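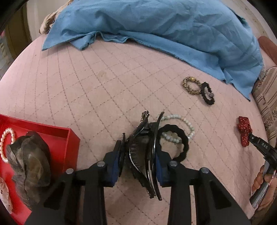
Speaker notes, club night talk
Nov 9, 2023
By Chang-ho Yeon

Slide 1. Sorting the hair stuff

Hi everybody, wait for the back row to sit down. I'm Chang-ho, I'm in the Gerasville robotics club, second year, and I'm on the team that picked the small-objects project (we call it Coleren, don't ask me to spell it out loud). Leave the photo up while I talk. Point at the claw clip, because I'm going to come back to that clip a lot!

Slide 2. What we're doing

The job sounds tiny. Pick up a hair thing, put it where it belongs, pick up the next one. We do it by hand first, with the grippers, so there's something for the arm to learn from. Our target for February is 1164 good pickups and so far we've got some 200, so if you have a free hour, come find me after.

Slide 3. Why hair clips are mean

Okay, back to the black clip. It's shiny, it's curved, and it's got those little stones on the tip, so where do you grab it? I like it standing up with a pad on each side. Other people on the team like it flat and we argue about this every single week. Ask for a show of hands here.

Scrunchies are the opposite problem. They squish! You close on one and you can't really tell if you've got the whole thing or one fold of it. The big brown-grey one in the red box is my least favorite object in the world right now.

And then bracelets. See the beaded one running under the black hair tie? Pull on one and you might get both. We score that as a miss, even if it looks cool.

Slide 4. Numbers so far

Read them slowly. Claw clips, 82 percent. Scrunchies, 67. No score for bracelets yet, we're still fighting over the rules. Brelleck is the scoring sheet, if anybody asks, and it's a spreadsheet with a fancy name.

Slide 5. Soft background, hard background

We started on a bare desk and got kind of spoiled. Quilted fabric like the pink one gives a bit when you press, and a wrinkled cloth can hide an edge. Skip this slide if we're past ten minutes.

Slide 6. What's next

New pads, then bracelets, then the Štěpánek round, where each team swaps objects with another team. Please bring us nice big ones. Questions, then sign-up sheet by the door.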